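Skodstead Residents' Association
Housing Standards Working Group
Minutes of the meeting held September 24, 2018

Present: members for Andden Court, Väisänen House and the Curkia block. Apologies were received from the member for the east parking area.

1. Minutes of the previous meeting
Approved with one correction. Under item 4, "supply valve" should read "return valve."

2. Matters arising
The stairwell lighting in Väisänen House has been rewired. The timer is still set to 2 minutes, which is too short for the upper floors. The managing agent is to be asked for a longer setting.

3. Furnished units: surfaces
The inventory for the furnished units in Andden Court was reviewed. Tables and worktops are to be recorded by color and finish, with existing marks noted at check-in. The current form has a single box for "condition," and entries in it range from one word to half a page. It was agreed to split the box into scratches, stains, and edge damage.
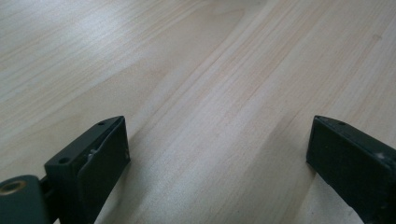 Oil treatment of bare wood surfaces was discussed. Two products were compared on drying time and cost per unit. The cheaper one needs a second coat and was not preferred. Treatment will be done between tenancies only, with windows open. Tenants will not be asked to do it themselves.

4. Bathroom ventilation
Airflow was measured in 46 bathrooms. Of these, 17 were below the level set in the maintenance plan. In 12 of the 17, the cause was a blocked grille, and cleaning restored the flow. The remaining units are all on the same riser in the Curkia block. A duct inspection is to be ordered before any fans are replaced.

The member for Curkia asked whether the readings had been taken with doors closed. They had, except in the first unit tested, which was measured again.

5. Bathroom accessories in furnished units
Wall-mounted cups have worked loose in several units and the tile adhesive does not hold on the newer glaze. Freestanding holders will be supplied at the next changeover. Drilling into tile remains prohibited. 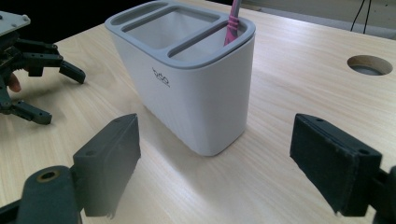
Item 5: Freestanding toothbrush holder, white, with gray three-compartment rim.

6. Water meters
Meter readings for Väisänen House are complete. One meter shows no change since April and will be tested.

7. Other business
The key log for the plant room is to be kept in the office. Requests for spare keys go through the managing agent.

Next meeting: date to be circulated with the duct inspection report.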